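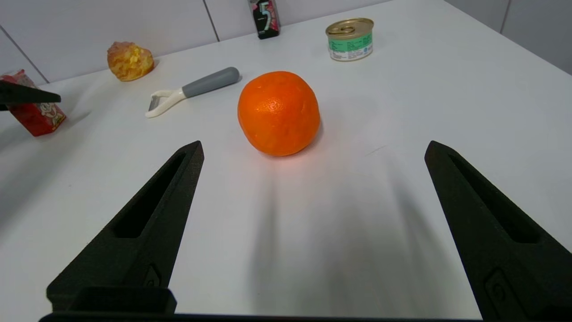

Orange and peeler on the white tabletop.

Lereneck Y-Peeler, Gray Handle
Supplied by Ulloa Kitchen Equipment

The Lereneck is a hand peeler for fruit and vegetables, intended for teaching kitchens and small canteens. A metal blade is held between the two prongs of a white Y-shaped head. The gray handle is rounded and suits either hand.
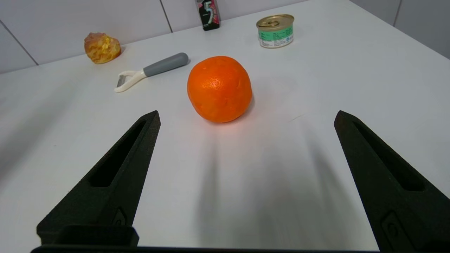

On citrus, the peeler should be drawn toward the user in short strokes with light pressure. Wide strips may be taken for garnish or candying - the white pith should be left on the fruit. The blade is sharp and must be kept away from children.

Item code: 288
Carton quantity: 40
Guarantee: 2 years
Dispatch: within seven working days

Wash by hand and dry before storage. Replacement blades are not sold separately. Orders from schools should be addressed to Santino Gallardo, Institutional Sales. 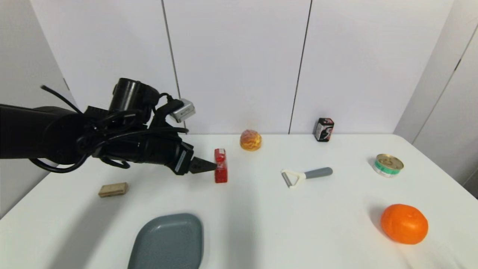
The peeler at the center of the table, with a small tin can and an orange fruit to the right.

Page revised 10/19/20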